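Autoflower seedlings stretched and leaning after one week, can I bury the stem?

Asked by skernberg_balcony

Hello everybody. This is my second grow and the first one with autos. I live in Skernberg, where home growing is allowed for us since last year, and I have a small tent in the storage room. I put two seeds directly in the final pots (light mix, no extra food) on Monday of last week. Both came up fast. Now the stems are long and thin like a thread, and one of them is lying almost on the soil in the morning.

The light is a 100 watt LED panel and I hung it quite high, because on my first grow I burned the small leaves and I did not want to repeat this. The room is a little cool at night. I water with a spray bottle around the plant, not on top of it.

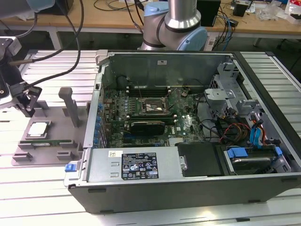 My questions are these. Can I put more soil around the stem, up to the first round leaves, or will it rot? And should I bring the light down in one step or slowly? A friend told me that autos never recover from a bad start and I should throw them away and plant again, but the seeds were not cheap and September is already close.

Edit: the strain is a Brovenska cross, the seller says nine to ten weeks from seed. I don't know if this matters for the stretch.

Answer by Finn Ehlers (accepted)

Do not throw them away. One week is very early, and a stretched seedling is the most common thing in the world.

Yes, you can bury the stem. Use the same light mix, make it a little moist first, and fill up slowly until you are one finger under the round leaves. Do not press it down. The stem will make new roots in the part that is covered, this takes some days. If the plant leans, put a small stick next to it and let it rest there – no wire and no tight string.

For the light, I would bring it down in two steps with one day between them. Watch the leaf edges. If they curl up like a small boat, it is too close. Also put a weak fan on the wall side of the tent, so that the leaves move only a little. The stem becomes thicker from this movement.

About rot: it comes mostly from wet soil and still air together. After you fill up, wait with the water until the top is dry when you touch it.

I had the same with three plants last spring. Two became normal, one stayed short but still gave a small harvest.

Answer by edet_grower

more light, closer. thats it. mine stretch every time when the lamp is too high

Answer by Ladi Adebisi

I agree with Finn, with one small addition. You wrote that the room is cool at night. Check the temperature of the soil also, because a pot that stands on a cold floor is slow to make new roots. I put mine on a piece of foam board and it helped.

And please do not give food now to "help" them. In my first year in Tovcombe I did exactly this, and the tips were brown in three days. The mix has enough for the first two weeks, maybe longer.

Comment by skernberg_balcony

Thank you all. I filled up the soil this evening and the light is a little lower now. I will write again when

the next leaves are open.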